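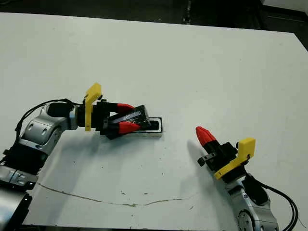 Prornbridge Packing and Handling Course
Unit 3: Small parts and fitted trays

These notes go with the bench session. Read the first two sections before you come in. The rest can wait until you have handled the parts.

What the unit covers

Unit 2 dealt with loose fill, bags and cartons. In this unit the part goes into a tray that has been shaped for it. The tray has an outer rim and a recess, and the part sits in the recess. The carton goes around the tray later and is covered in Unit 4.

You will need to be able to do the following by the end of the session:

Tell whether a part and a tray belong together before you try them.
Set out a bench for single-part packing.
Seat a part in a recess and lift it out again without scraping the rim.
Fill in the fit sheet.

Terms

Part. The thing being packed. In this unit it is always a small rectangular block or module.

Tray. The shallow holder that takes the part.

Rim. The raised edge that runs around the tray. On some trays it is a different color from the body.

Recess. The hollow inside the rim. The size of the recess is what matters for fit, and the outside size of the tray tells you very little about it.

Insert. A separate piece set into the tray to make the recess smaller or softer. Some trays have one and some do not. Write down which kind you have.

Clearance. The gap between the side of the part and the side of the recess. We measure it with the part pushed against one wall, so the whole gap shows on the other side.

Wrap. Anything added to the outside of the part before it goes in, such as foil or tape. Wrap counts toward the size of the part.

Setting out the bench

Work on a plain, light surface. Old tables are fine. Scuffs, marks and specks on the top do no harm as long as the surface is flat and nothing on it catches the bottom of the tray. Run your hand over it first. If you feel a ridge, move over.

Put the part and the tray side by side with a gap between them wide enough for your fingers. Keep them in one line. Anything else that has to be on the table goes at the end of the line, past the tray, and stays there for the whole session. People who let the third item drift into the middle end up reaching over it, and their sleeves drag the tray.
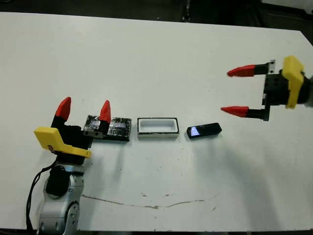 Foil-covered block, shallow white tray and small black device, set out in a row.

Turn the tray so that its long side runs the same way as the long side of the part. Do it now, while your hands are free. Turning a part in the air over a tray is how most corners get knocked.

Leave the cartons on the shelf.

Wrapped parts

Foil is used on a lot of small blocks, and it causes more fit trouble than anything else in this unit. Smooth foil adds next to nothing. Crinkled foil stands up in ridges, and the ridges are what meet the wall of the recess. A block that drops in bare may stick when wrapped, or it may go in and then ride high at one end.

Measure a wrapped part across the highest ridges. Do not squeeze the foil flat with the calipers. Take the reading at three places along the length and write down the largest.

Tape is easier. It adds the same amount everywhere except where it overlaps, so find the overlap and measure there. Clear tape can be hard to see, and a shiny strip across the top of a part is often the only sign of it. Look along the part at a low angle under the lamp.

If there is a label or tab near an edge, note which edge. A tab that folds down into the gap uses up clearance. One that stands up can stop the carton lid from closing, but that belongs to Unit 4.

Checking the match by eye

Before you pick anything up, compare the part with the recess. Look at the length first, then the width, then the depth. Depth is the hard one because a dark recess hides its own floor. Put a steel rule in upright and read it at the rim.

A good match by eye means only that it is worth trying. Write "likely" on the sheet at this stage. Leave the box for "fits" blank until the part has been seated.
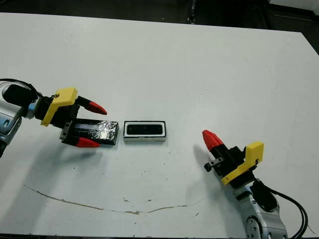 One student on the Nerwood course wrote on the feedback form that the eye check is a waste of time, that the calipers settle it anyway, and that in a real packing room you would get told off for standing there looking at a tray.

We have kept the eye check. It takes a few seconds and it catches the gross errors, such as a part set out with the wrong tray. The student has a point about speed, and once you have packed the same part for a whole shift you can drop it. In this course the parts change, so do it every time. The form has been shortened a little in response, and the eye check is now one box where it used to be four.

Seating the part

Grip the part by its two long sides. Keep your fingertips low enough to hold it firmly but high enough that they will clear the rim. With thin parts you cannot do both, and you have to lower one end first.

Level method. Hold the part flat above the recess. Bring it down until it touches. Stop. If it is sitting evenly, let it go in. If one corner is up, lift and start over.

Tilt method. Set one short end against the inside wall of the recess and lower the other end. Use it for thin parts and for recesses with tight clearance. Do not use it with crinkled foil, as the ridges fold over and tear.

Do not press on the center of the part to get it down. If it needs pressing, the clearance is wrong or something is in the recess.

Lifting out

Use the same grip and go slower. If the part is flush with the rim you will not be able to reach the sides. Some trays have a finger notch for this. If yours does not, turn the tray over onto a soft pad and let the part come out by its own weight. Never pry with the rule.

A part that comes out with its foil torn goes in the rewrap bin. Note it on the sheet even if the tear is small.

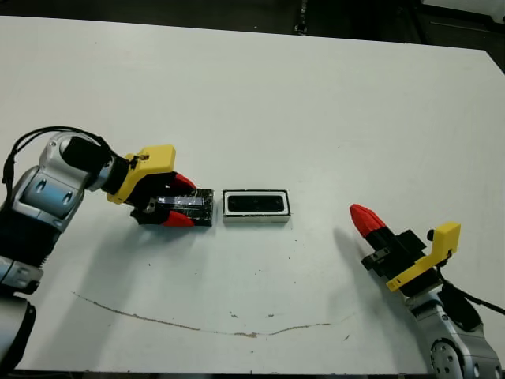 Reading time: 10 minutes

Clearance table and how to use it

The Cletura sheet, which you will get at the bench, lists the part types by number. Find your part, read across to the clearance column, and compare it with what you measured. The sheet gives a low and a high value. Below the low value, the part may stick. Above the high value, it will shift in transit and needs an insert.

Part 663 is the one people ask about. It appears twice on the sheet, once bare and once wrapped, and the values are different. Check which line you are on. If your part is wrapped in anything at all, use the wrapped line.

Parts that are not on the sheet are handled by the general rule from the Tănase notes. Slide a strip of ordinary printer paper, folded once, down the gap. It should go in with light drag. If it drops straight in, the gap is too wide. If it will not start, the gap is too narrow. The rule is rough, and we accept it for practice only.

Bench exercise

Each pair gets 12 parts and a mixed stack of trays. Not every part has a tray. Work through them in this order.

1. Sort the trays into those with an insert and those without.
2. Pick a part. Note the wrap, if any.
3. Measure length, width and depth. Use the largest reading for each.
4. Choose a tray by eye and write "likely" or "no."
5. Line up the tray with the part.
6. Seat the part by the level method or the tilt method. Write down which one you used.
7. Check the clearance with the part pushed to one side.
8. Lift out.
9. Swap roles with your partner and repeat with the next part.

One person handles and the other writes. Do not try to do both. The person writing should read each figure back aloud.

Common mistakes

Measuring the outside of the tray and entering it as the recess.

Taking one reading on a wrapped part.

Calling a fit good because the part went in. A part with too much clearance also goes in.

Leaving the tray turned across the part and then twisting the wrist to make up for it.

Marking a part as loose when the insert has been left on the bench. Look around the table before you write anything in the last column.

Fit sheet

Copy these headings onto a blank page if the printed sheets have run out:

Part number / Wrap / Length / Width / Depth / By eye / Tray / Insert yes or no / Method / Clearance / Lifted out clean yes or no

Hand the sheet in before you leave. Parts go back in the gray bins and trays go back in the rack with the recess facing up. The calipers are signed in at the front desk.

For next time, read the first part of Unit 4 and bring one small carton from home.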